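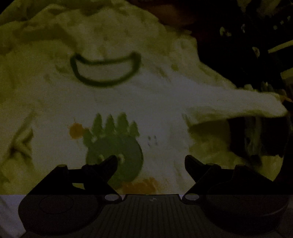 Paint on T-shirt became stiff after washing, can I make it soft again?

Asked 30 May 2024

Hello. In February I painted a cotton shirt with Stovia fabric paint. I let it dry one night and washed it at 100 °F. Now the painted part is hard like paper and it scratches my skin. I did not iron it before washing. Is it too late to do this?

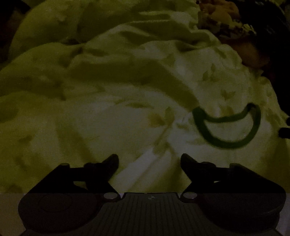
Page 1 of 2

Answer 1 (16 votes)
It is not too late to iron, but please check the label on the bottle first, some paints do not need heat. I put baking paper on the paint and press from the wrong side of the cloth, without steam. After this I wait 24 hours before I wash again. It became softer for me, although not like new cloth. If the layer is very thick, I don't know a good way.

Answer 2 (2 votes)
Use softener.

Answer 3 (5 votes)
Softener did not help with mine. I think the paint was too thick. Next time you can mix it with a textile medium, I buy the one from Grulix. For the old shirt, I wear another thin shirt under it.

Viewed 1,918 times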